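Two Days in Osholm: The Harbour Fair and the Old Rope Works

I had wanted to get to Osholm for years, and the August harbour fair finally gave me the push. The ferry from Jurau leaves at seven in the morning and takes just under two hours, and if you sit on the left-hand side you get the whole line of skerries coming up out of the mist. I was on deck the entire way with a cinnamon bun in one hand and I couldn't have been happier.

Osholm is a small place with 700 people living on the island all year. During the fair it fills right up, so do book a bed early. I stayed at the Nornska guesthouse, up the hill behind the church - plain rooms, a shared kitchen and the best rye bread I've eaten anywhere (they bake it downstairs, and the smell gets you up before any alarm).

The fair runs along the quay, with boatbuilders at one end and food at the other. I meant to have a quick look round before lunch and was still there at four! There were smoked eel, little cloudberry tarts, knitted caps, and a whole row of wooden dinghies you could climb into.

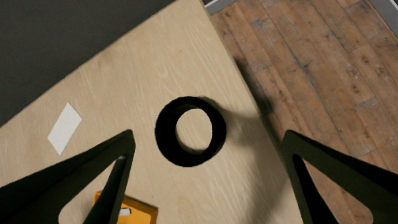 A black ring on a pale wooden tabletop.

On my second day I walked out to the rope works. You follow the shore path past the lighthouse, then cut inland through the birches, and the building suddenly appears, long and low and painted dark red. The rope walk inside is 100 metres from end to end. Tours leave on the hour and cost 63 crowns, which includes a go at twisting your own short length of cord. Mine came out lumpy and I love it.

What I liked most was the upstairs room with the old order books. Ships came from all over to buy rope here, and there is a whole shelf of letters from the Aguiar shipping line, asking very politely for discounts. Give yourself time to read a few, as there are translations in a folder by the window.

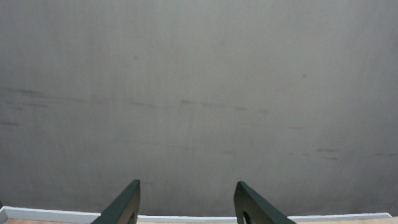
Grey surface with dark smudges.

Do stay for the evening if you can. The day visitors go back on the five o'clock boat and the island goes wonderfully quiet. I had fish soup on the harbour wall and swam off the steps below the boathouse - freezing, but the light on the water was so lovely that I went in twice.

Getting there: ferries run daily from Jurau in summer, but there is no early sailing on a Monday. Bikes can be hired beside the landing stage for 30 crowns a day. Bring cash for the smaller stalls and a proper jumper for the crossing home.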